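Okay, thread time. Our robotics club project has been eating my evenings since August and I finally have enough to talk about. Strap in, this goes long 🧵

Background for new followers: I help run the student robotics club at Grekudport. We have one real arm and a lot more members than that, so this year we went all in on simulation. Everybody gets a robot! Everybody gets to crash it!

The project is called Gonenier. The goal sounds tiny: the arm has to open and close drawers and doors on furniture it hasn't met before. You do this fifty times a day without thinking. Try writing down how you do it. I dare you.

First meeting we had people pull open a desk drawer with their eyes shut and tell the group what their hand was doing. Great discussion. Somebody hooks with two fingers, somebody pinches, one person uses their knee?? (we are not modeling the knee)

Drawers came first. A drawer only wants to move one way, so if your pull is a few degrees off you're fighting the rails the whole time. In the early runs our arm pulled like it was mad at the furniture.

The fix that helped most was letting the wrist be a little soft. You stay firm along the pull direction and relaxed in the others, and the drawer kind of guides you out. A first-year student figured out the tuning for that over a weekend and I have never been prouder of a config file.
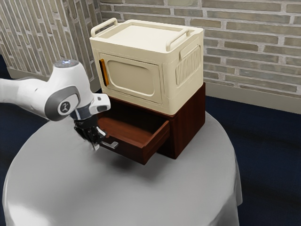 Handles are the other half of it. A short bar gives you very little to work with, and the fingers like to slide off one end if you come in crooked. We spent two whole meetings on approach angle alone and I would happily spend two more.

Okay, numbers, because a few of you asked. We ran 1,253 drawer attempts in the last batch. The club goal for the fall was 80 percent and we're at 54. I know! But we started the batch before that at 6!!! I'll take it!

Most of the misses now are on closing. The arm lets go a hair early, the drawer stops short, and the checker says nope. Which is fair. I've lived with roommates who close drawers like that.

We also swap the rooms out constantly. Walls, floors, tables, what's stacked on what. If you train in one pretty room, the vision part learns the pretty room. One of our teams had a policy that did great until we changed the floor color, and then it reached for absolutely nothing with total confidence.

Stacking stuff on the furniture was a student idea, by the way. Real kitchens and labs are piled up, so why should ours be neat? It makes path planning harder, because now the elbow and the wrist have things to bump into on the way in. The planner team has forgiven us. Mostly.

Things I'd tell another club starting out: save every failed run. Watch them together, with snacks. We learned more from one evening of bad replays than from a month of staring at success curves, and it's the most fun meeting we have.

Also give your beginners a real piece of it. Ours write the checkers, the little scripts that decide if a drawer counts as open. It's simple code, but you end up in a forty-minute argument about what "open" means, and now you're doing robotics.

Next up is doors! Doors swing, so the hand has to follow an arc, and everything we got comfortable with on drawers needs another look. The door team has been drawing circles all over the whiteboard and they seem happy.

We're taking Gonenier to the Rivadeneyra student meetup later this fall and we'd love to compare notes with anyone else doing furniture tasks. If your club has a trick for closing drawers all the way, please, my replies are open.

Going back to the replays now. Somebody just posted one in the club chat titled "why is it waving" and I need to know.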